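From: Hubert Danzer
To: irnwood-menders
Subject: Re: [irnwood-menders] Prewashing cotton, yes or no?

Hi all,

Ettore Bassi wrote:
> I have always sewn my cotton straight off the bolt and never had
> trouble until the kitchen curtains. Washed them once, and now they
> end well above the sill. Is prewashing really worth the bother, or
> did I just get a bad piece? And if I have to do it, how do you all
> keep the cut ends from turning into spaghetti?

Oh Ettore, I feel for you, I did the same thing to a set of curtains in our first apartment and we lived with the gap for years. I don't think you got a bad piece. Plain cotton shrinks, and it shrinks more along the length than across, so curtains get the worst of it.

My own rule is pretty lazy. If it's going to be washed later, I wash it first, the same way it'll be washed when it's finished (same heat, same dryer). Napkins, aprons, shirts, curtains, all of it. Wall hangings and pin cushions I don't bother with. Quilts I go back and forth on - my aunt in Jostadow never prewashed a thing and loved the crinkly look that came out after the first wash.
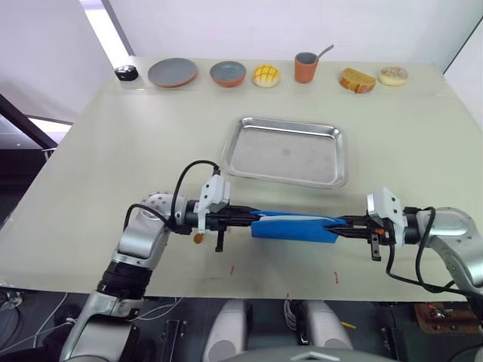 As for the spaghetti, run a quick zigzag along both cut ends before they go in. It takes 2 minutes and you can use up whatever ugly thread is left on the bobbin. If the machine is put away, snip a little triangle off each corner instead. It helps more than you'd think! Then pull the piece out of the dryer while it's still a bit damp, give it a good tug corner to corner so the grain comes back square, and iron it right away. If you leave it balled up in the basket overnight you'll be ironing those creases till December. Ask me how I know.

Buy extra, too. For curtains I add 5 inches per panel and I've never been sorry.

About the ones you've already got, don't throw them out. Could you let down the hem? If there's nothing to let down, add a band of something darker along the bottom and pretend you planned it. I have a good length of navy left over from the Tedesco bench cushions and you're welcome to it, already washed, of course. I can bring it next time we meet at Arham, just tell me how wide the windows are.

Hubert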